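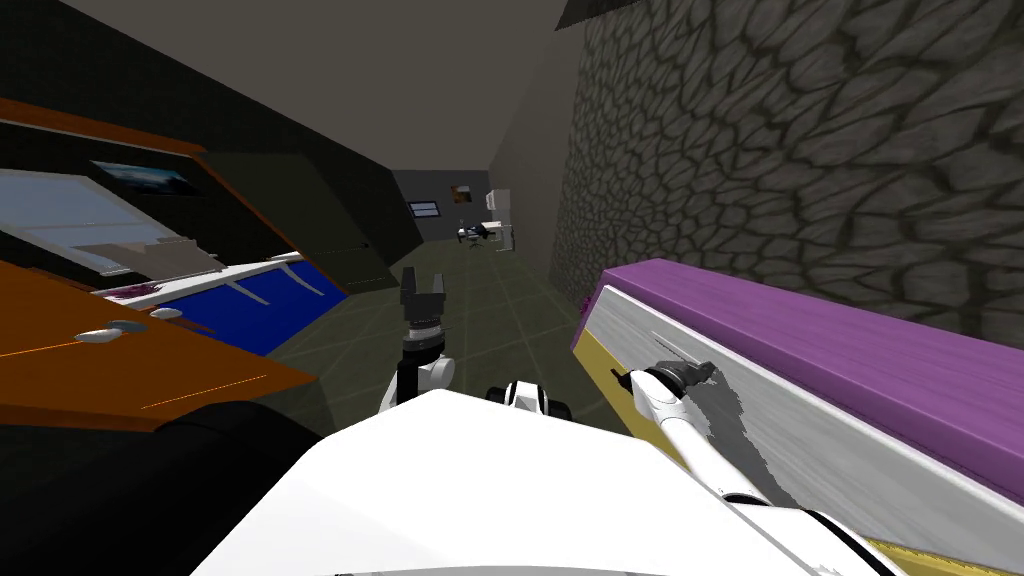
Storefront support > Catalog and product pages > Accessories

Ticket: Necklace length and clasp filters return wrong items after catalog import
Opened by: Jolien Verstraete, Follinari webshop
Assigned to: Henk Hermans
Priority: Normal, raised to High on second update
Status: Resolved, monitoring

Original report (Jolien Verstraete)

After the June import the filter "Long necklaces" under Accessories shows chokers and two bracelets. The filter "Short necklaces" shows nothing. Product pages open fine from search. Prices and stock are correct. The problem is the same in two browsers and on a phone. I cleared the shop cache twice from the admin panel and there was no change.

Steps to reproduce:
Open Accessories > Necklaces.
Tick "Long" under Length.
Sort by newest.
The first row contains a 16 inch choker with a velvet band.

Expected: only items of 28 inches and up.

Update, Henk Hermans, 9:40

Reproduced on the live shop. Not reproduced on staging, which still has the May catalog. The category tree is intact, so this is the attribute data and not the menu. Please send the supplier file as you received it from Wouters, before anyone opened it in a spreadsheet program. If it has been saved again from a spreadsheet, say so.

Update, Jolien Verstraete, 10:15

File attached. Evelien opened it on her side to fix accented letters in the product names and saved it. I don't have the original but can ask Wouters for it.

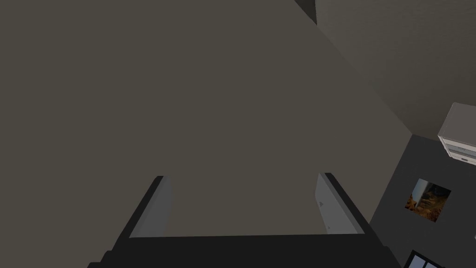 Update, Henk Hermans, 11:05

The length column holds mixed units. Pendant necklaces from Wouters are listed in centimeters with no unit in the cell. Our own line is in inches. Before this import the unit was kept in a separate column, length_unit. That column is present in the file but empty for every row below the header.

With no unit, the importer falls back to the shop default, inches. A 40 cm choker is then stored as 40 inches and sorted into Long. An 80 cm pendant chain is stored as 80 inches, so it does still show under Long, with the wrong figure on the product page.

The two bracelets are a separate fault. Their type code is NB, and the importer reads the first letter only. N is necklace.

Open question: why "Short" is empty. The 16 inch choker should be there in any case.

Update, Evelien Smits, 11:30

I saved the file as CSV with semicolons. I did not touch the unit column on purpose. I did hide some columns to get at the names and used paste over a block, so it is possible I pasted blanks over it.

Update, Henk Hermans, 13:20

Asked Hendrik Kramer to look at the filter index. His notes follow.

Update, Hendrik Kramer, 14:10

The index has 2,000 rows, and that is the limit set for this shop plan. The import created new rows for each changed length value and left the old ones in place. When the limit is reached the indexer stops without an error on the admin screen. It works through the length groups in alphabetical order: Long, Medium, Short. Long was done, Medium in part, Short not at all.

The 16 inch choker shows under Long because its old row was given the new group label before the run stopped. A full rebuild will clear this. A partial rebuild will not – it keeps the stale rows.

Log extract:
index start, group=length
removed 0 stale
written 2000
stop, reason=row_limit
exit 0

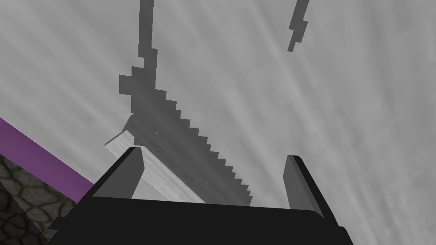
Exit 0 on a stopped run is a bug in the indexer. I have filed it separately with the Clandska plugin team. Until they fix it, read the "stop" line and ignore the exit code.

Update, Veerle Koster, 14:45

Raised to High. Customers are ordering on the wrong length. We have one return already, a pendant with a heart charm bought as 80 inches. Can the length line be hidden on the product pages until this is fixed?

Update, Henk Hermans, 14:55

Length line hidden for the whole Necklaces category. It will come back by itself when the attribute passes validation. The printed size cards that Valuswood packs with the orders come from the supplier sheet and are not affected.

Fix applied, Henk Hermans, 16:30

1. Obtained the untouched file from Wouters. length_unit is filled on every row.
2. Removed the June attribute values. Names, prices and photos kept.
3. Changed type code mapping to read both letters. NB now goes to Bracelets.
4. Imported 20 test rows, checked lengths against the supplier sheet. All matched.
5. Imported the rest.
6. Full index rebuild. Last line is "done", no row_limit.
7. Length line visible again.

The accented names need to be corrected again, as the clean file has the old spelling. Please do this in the admin panel under Bulk edit > Names and leave the CSV alone.

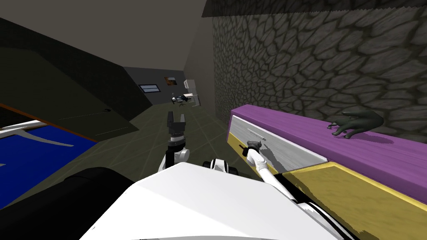 Question (Veerle Koster): Do orders placed while the wrong length was showing need to be changed by hand?

Answer (Henk Hermans): Order lines keep a copy of the product text from the moment of purchase, so they will go on showing the wrong length until edited. The article number is correct and the right item ships. Export the open orders for Necklaces, filter on length over 36, and write to those customers before dispatch.

Update, Jolien Verstraete, 17:05

Long and Short both look right now. The velvet choker is under Short. Bracelets are back where they belong. Evelien is redoing the names.

Monitoring until the next Wouters import. Row limit warning added to the admin dashboard at 80 percent.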